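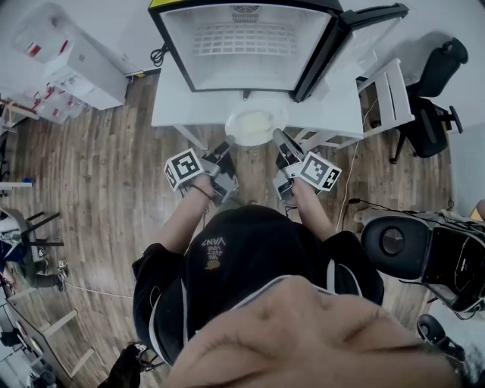
A plate on a white table

Music in the Kitchen: Tips for Small Streamers, Speakers and Cables
By Rosário Gouveia
April 25, 2018

Pick the shelf first and the speaker second. Most kitchen shelves are shallow, and a speaker needs room behind it for the plug and the cable bend. I measured mine after buying and had to saw a notch in the back board.

Keep the speaker away from the stove. Grease gets into the cloth grille and doesn't come out. If the grille pulls off, wash it in lukewarm water with a drop of dish soap and let it dry overnight before it goes back on.

Wipe the cabinet with a barely damp cloth. No spray cleaners, especially near the buttons. For the gap around a volume knob, a dry toothbrush works fine.

Wi-Fi dropouts are usually about placement. My Rura player cut out every evening until I moved it four feet along the counter, away from the microwave. If you can't move it, try a network cable. Flat cable fits under most baseboards – buy it longer than you think.

Label both ends of every cable. Masking tape and a pencil will do. Seon-mi Cho uses bread bag clips, which hold up better when there's steam.

Give the player a fixed address in your router settings if the app keeps losing it. On my router the page is under "LAN," then "Reservations." Write the number on the tape with the cable label.

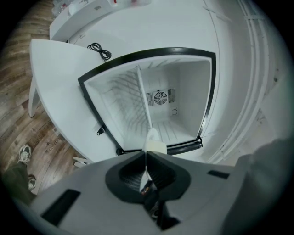
Mini fridge interior with the round fan guard on the back wall

Any box with a vent needs space around it, and that goes for amplifiers too. Leave a hand's width on top and don't stack the router on it. Vacuum the slots with the soft brush twice a year. I do mine in February and again at the end of summer. Unplug it first.

If you keep music on a USB stick, keep a second copy somewhere else. My stick holds 198 albums in one folder per artist. The copy is on an old laptop in the hall closet. When I add an album I put it on the laptop first and copy it over from there.

Some players stop reading a stick after a bad shutdown. Put it in a computer, run the disk check, and try again before you erase anything. My Lemard radio also refuses very long file names, so I shorten those by hand.

Low hum through the speaker: try a different outlet, then a different audio cable. Move power cords so they cross the audio cable instead of running beside it.

Turn off the "auto update" setting if you listen at breakfast. Mine used to restart at 7 a.m. – I now run updates myself on the first of the month.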